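How to Quiet Down Your Cliser Feed

If you're anything like me, you joined Cliser to keep up with a few friends and now you get a buzz every time a cousin's neighbor likes a sandwich. I went through my own settings on Wednesday with a cup of tea (well, two cups) and it's much calmer now!

Open the app and tap your profile picture, then Settings, then Alerts. You'll see a long list of switches. Turn off Suggested Posts and Friends of Friends first, and leave Direct Messages on so people can still reach you.

Next, go back one screen and choose Quiet Hours. Mine run from 8 at night to 7 in the morning, but pick whatever suits your house. Tap Save before you leave the page, or the app forgets the whole thing.

For groups, you have to open each one and tap the little bell. Set busy ones to Daily Summary. My Girumcombe gardening group was sending me about 2404 alerts a month, bless them, and now I get one tidy note at breakfast and read it with my toast. 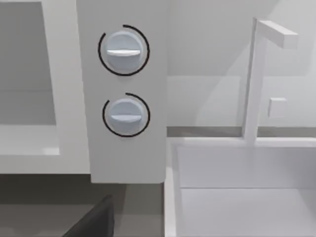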